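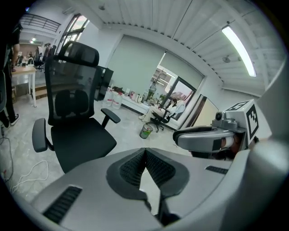

Ovach Paired Hand Grippers

Product page, revised 2022-07-01

The Ovach is a pair of hand-held grippers for teaching pick, place and tidy-up tasks to a robot arm. The operator holds one in each hand and does the job at normal working speed. The recorded motion is then used to train the arms in the Bernstead cell.

Supplied as a matched pair. Left and right units are set up together and should not be mixed with units from another pair.

What changes on the floor

Under the older Muñoz pendant, a new task had to be programmed by a technician, and the people who did the job by hand were asked to check it afterward. With the Ovach, the same people record the task themselves. At the Geststead site, 11 operators were trained in October and recorded 3,187 task runs between them. Two pendant posts became recording posts at the same pay grade.

Recording is tiring on the wrists. Plan for sessions of no more than 63 minutes, then rotate to other work. Staff who handle the grippers daily should have this written into their shift plan - it is easy to let it slide in a busy week.

Working area

Recording can be done in an ordinary office or workshop. Keep cables out of the walking path and route them behind the operator where the room allows. Marker faces must stay clean and uncovered. Wipe with a dry cloth only.

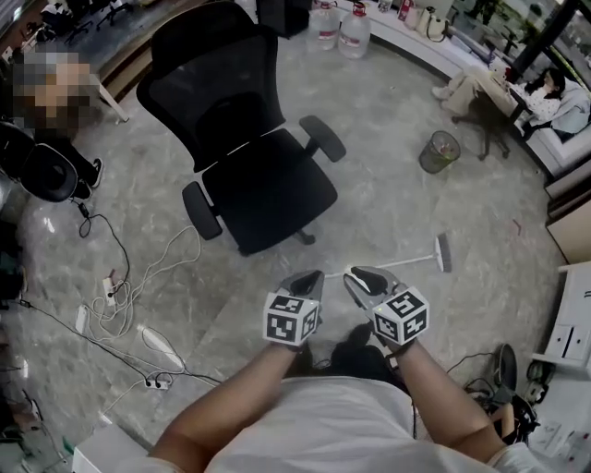
Can one person run a recording session alone?

One trained operator is enough for the recording itself, but a second person should check the files before the setup is changed.

Care and service

Inspect the finger pads before each shift. Replace both pads on a unit at the same time. Pads are sold in packs of 8. Do not use solvent on the pads or the housing. Units returned for service should be sent as a pair, with the session log.
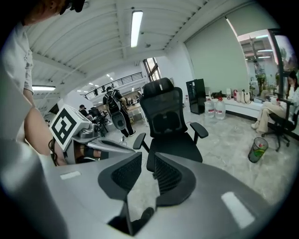 Paired hand grippers in use, with marker cube fitted.

Ordering

Order by pair. Pads and replacement marker cubes are listed separately under Ovach spares. Operator training is booked through Bernstead and is not included in the unit price.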